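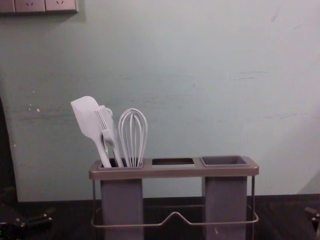 Rosness Technical Institute
Service Robotics, Unit 4: Setting Up and Looking After the Two-Arm Tabletop Cell
Instructor: Blažena Baláž
Laboratory supervisor: Malcolm Garside
Revised 7/16/26

1. Scope

This handout covers the daily setup, routine care and minor repair of the two-arm cell used for the utensil exercises. Students are expected to have read it before their first laboratory session. Work on the controller cabinet or the mains supply is outside the scope of this unit and is carried out by laboratory staff only.

2. Before power is applied

Check that both arm bases are clamped to the table and that neither clamp turns under hand pressure. Follow each cable from the base to the cabinet and look for pinching, cuts or strain at the connectors. Cables must not lie between the two arms.

Open and close each gripper by hand through its full travel. Any roughness is to be entered in the cell log before the session begins. Students do not attempt to free a stiff gripper by running it under power.

3. Placing the workpieces

The utensil caddy stands between the two arms with its long side facing the operator. The spatula, the fork-shaped tool and the whisk go together in the left canister, heads up. The right canister and the shallow cup above it are left empty for the placing exercise, and nothing is put into the middle slot of the tray.

The bent wire around the lower body of the caddy is a known source of contact. Approach paths that come in low from the front are not permitted. All approaches to the canister are made from above, with a clearance of 50 mm over the tallest utensil until the arm is directly over the pick point.

The whisk requires separate attention. Its loops give way under load, and a grip taken on the cage will shift as the tool is lifted. The pick point is to be taught at the narrow end of the cage, as close to the handle as the rim of the canister allows.

4. Homing and first motion

Home the left arm first, then the right. Keep hands off the table during both movements. After homing, run the empty cycle at 15 percent speed with one student at the stop button. If both arms complete the cycle without a fault, speed may be raised to 30 percent. Higher speeds need the approval of Mr. Garside.

5. Routine care

Gripper fingers are wiped with a dry cloth at the end of every session. Solvents are not used on finger pads. The pads are replaced after 700 cycles, or sooner if the surface has become shiny or torn. Replacement pads are kept in the drawer marked Janwood, together with the correct hex key.

After any pad change, the closing position must be taught again. Record the old and new values in the log, with initials.

6. Faults

A gripper that stops short of its closing position usually has a loose finger screw or a pad fitted at an angle. Switch off the cell, hang the tag on the cabinet and check both before reporting the fault. Position errors after a collision are reported at once to Derek Lambert, and the cell remains tagged until he has signed the log.

7. Preparation for the next session

Each pair submits a one-page setup record for the left arm. Tia Whiteley will accept records at the laboratory desk. Students who have not yet been assigned a partner should see her before the session.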